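Hand-held gripper care: common questions
Marside workshop notes, kept by Baoshan Lei
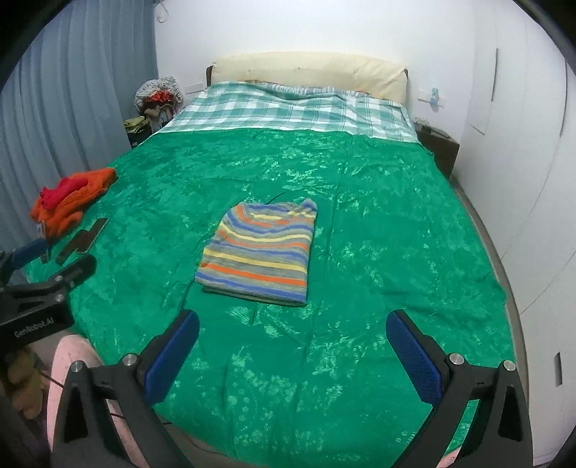

How often do the finger pads need cleaning?
After every 20 folds. Wipe the blue rubber with a damp cloth and let it dry with the fingers open. Lint packs into the texture first, and knitwear is the worst for it.

When do I change a pad?
When the texture has gone smooth where it meets the cloth. Change both pads together. One new pad and one old one will pull a garment sideways.

The fingers don't close evenly. What should I check?
The bolts at the finger joints. Snug them by hand, then give each one a small turn with the driver. If a finger still lags, work the joint open and shut a few times and check again.

Can I use oil on the joints?
One drop of dry lube per joint, in June and again in winter. Keep it off the rubber.

How long does a full service take?
Around 17 minutes for a pair of fingers.

Where are the spare pads?
In the Pikside drawer, second from the top. Tell Baoshan when you open the last bag.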